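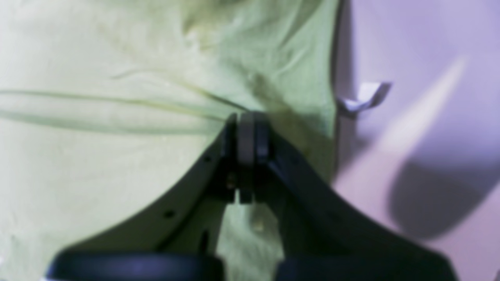

Estimated reading time: 5 minutes

Figure 4. Pale yellow-green fabric with two long creases, nearly parallel at the left and converging towards the centre. The darker gathered area lies just above and to the right of the point of convergence.

4. Crease patterns in loosely spread cloth

4.1 Terms

The literature on domestic laundry uses "crease", "fold" and "wrinkle" almost interchangeably, and earlier work by two of the present authors did the same. For the classification in this section the three are kept apart. A fold is a line along which one layer of cloth lies over another. A crease is a raised or sunken line that can be followed by eye for at least the width of a hand but does not bring two layers into contact. A wrinkle is anything shorter or fainter than this, including the shallow curved lines that cross most garments once they have been laid down without smoothing. A gather is a region in which several creases end and the cloth stands up from the surface as a mound.

The distinction between crease and fold cannot always be made from a single view. Where the lower edge of a line was in shadow and the coders could not tell whether a second layer was present, the line was entered as a crease. The lines in Figure 4 were treated in this way. The darker shading along their lower edges gives a ridged look, and a fold would look much the same from that side.

4.2 Material

The set consisted of 16 items of household cloth, mainly shirts, pillowcases and tea towels, supplied by the Flumville laundry room and washed there before coding began. No starch or softener was used. Items were laid on a table and arranged in one of several states between fully flat and fully bunched, and 332 views were retained for coding. Views in which the cloth filled so much of the field that no hem could be seen were kept, although they had been left out of the pilot in April. Leaving them out had removed most of the close views, and it was in the close views that the coders disagreed least about where a crease ended.

Plain cloth in light colours made up the greater part of the set. On printed cloth the pattern itself was sometimes coded as a wrinkle, and 34 views were returned to the coders for this reason. Pale cloth has a different fault. Under even light the shallow wrinkles all but disappear, and changes of tone across a flat area can be taken for relief. Figure 4 shows a brighter, almost lime area near the upper centre and a paler one along the left edge. Neither was coded, as no line could be followed through them on the strength of tone alone.

4.3 Converging creases

The commonest pattern in the partly gathered states was a pair of long creases that begin nearly parallel and draw together towards a gather. We refer to it as a converging pair. The pattern is familiar to anyone who has pinched a bedsheet in the middle. Cloth stretches very little along the thread, so when material is taken up at one place the surrounding cloth has to come in towards it, and the surplus to either side of the line of pull is forced up into ridges. The ridges are widest apart where the cloth is still free and closest together where it is taken up.

Three features were recorded for each converging pair: the direction in which the lines close, whether they dip or bow along their length, and the position of the nearest gather. In Figure 4 the lines run in from the left edge, dip, and meet near the middle. The gather is not at the meeting point itself. It lies a little above it and to the right, where the cloth is bunched and in shadow. This offset matters for the coding, as the early rule placed the end of a crease at the centre of the nearest gather, and so made the lines longer than they were. Under the present rule the crease ends where it can no longer be told apart from its neighbour.

Kapoor has argued in discussion that the offset should be coded as a feature in its own right. The present set does not settle the matter. Offsets were entered as free text, in wording that varied between coders, and could not be pooled afterwards.

4.4 Secondary wrinkles

Fainter lines were found in nearly all views that contained a converging pair. Most run across the cloth at an angle to the main creases. The upper part of the cloth in Figure 4 carries several curved wrinkles of this kind, together with a thin diagonal line that sweeps from the upper left towards the centre. The diagonal was the subject of some disagreement. Vlček coded it as a crease on grounds of length, Zalewska as a wrinkle on grounds of depth. Length was given precedence in the final scheme, and the line is entered as a crease with the qualifier "shallow".

It would be unwise to read the history of a cloth from such lines. A shallow diagonal may be left over from an earlier fold, or it may belong to the same pull that produced the main pair. The scheme records position and depth only.

4.5 Agreement and limits

A subset of 50 views was coded a second time by Ridgeway, who had taken no part in drawing up the scheme. Agreement was good for converging pairs and for the presence of a gather, and poor for the number of wrinkles. The wrinkle count has been dropped from the tables in Section 5 and replaced with a three-step grade (none, few, many).

Two limits should be noted. The set contains no knitted cloth apart from one Prullard jersey, whose creases were too rounded to end at any definite point. Nor does the scheme deal with cloth that leaves the table, such as a sleeve hanging over the side, where the weight of the hanging part sets up long creases of its own. Lu's notes on hanging cloth are being prepared separately.

The coding sheet was last revised on 5 September 2025. Views coded under the earlier sheet were recoded in full, except for the wrinkle grade, which was converted from the old counts.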